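Nelness Ferry Walk

The Nelness Ferry Walk is a day route between the market town of Comden and the harbour at Nelness, with a short river crossing at Falham in the middle. It's 6 miles on foot if you don't count the boat, and I've done it often enough now that I thought it deserved a proper entry (the old one was two sentences and a wrong bus number).

Route

Most people start at Comden, by the old corn exchange, and follow the mill stream out past the allotments. The first stretch is flat and a bit dull, I'll admit, but then you come through a gate and the whole estuary opens up in front of you! From there the path keeps to the top of the sea bank as far as Falham. Signposts have a curlew on them, painted brown, although a couple near the sluice have faded so badly that they look like teapots.

After the crossing it's a different sort of walk altogether. You climb through Rankin Wood on a stepped path, come out by a chapel with a tin roof, and drop down a lane with very high hedges into Nelness. The lane has no pavement, so walk in single file.

The Falham ferry

The ferry is a small open boat with bench seats, and it's the reason I first came. There has been a crossing at Falham for something like 700 years, though for much of that time it carried sheep as well as people and must have been fairly ripe. To call it over you ring the bell on the jetty. Give it a good hard swing, as a polite tinkle won't carry across the water.

It runs for two hours either side of high tide and stops altogether in February, when the boat comes out to be repainted. Bikes are allowed if there's room. Dogs go free. On a summer bank holiday the queue can last up to 60 minutes, so take a sandwich.

History of the walk

The path along the bank is much older than the walk, which was put together by the Comden footpath society when the branch railway shut and day trippers stopped coming. They printed 1,000 copies of a folded leaflet with a hand-drawn map, and I have one at home with somebody's shopping list on the back. The drawing puts Rankin Wood on the wrong side of the lane, and later leaflets copied the mistake for years before it was put right. I still prefer the old map. It has a sea serpent in the corner.

Food and staying over

Comden has the best bakery on the route and I always buy too much there. In Falham you're limited to a tea hatch next to the jetty, open when the ferry is running. Nelness has two pubs and a chip shop, and if you don't fancy the last bus home there are self-catering rooms above the sail loft, with a shared kitchen and a view over the slipway. Bring your own towels and milk. I stayed there after a very muddy crossing and slept like a log.

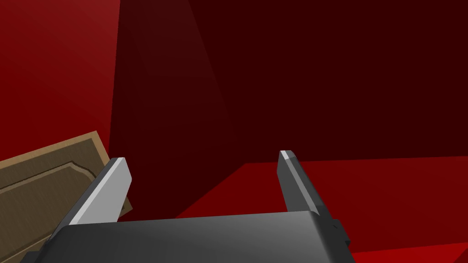
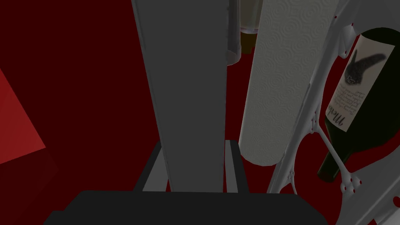 Getting back

Buses from Nelness to Comden leave from the harbour car park and take the inland road, so sit on the left for the views. The last one goes early in the evening. Check the board at the stop, as the times change with the school terms.

Comments (3)

marshwren: Lovely write-up! Did this with my mum on 14th May and the bell rope at Falham had snapped. We had to wave a coat.

Tidebook: You might add that the sea bank is horribly exposed. Bring a hat even when Comden feels warm.

pastyfan: Is the bakery the one next to the bank or the one by the church? There's a big difference.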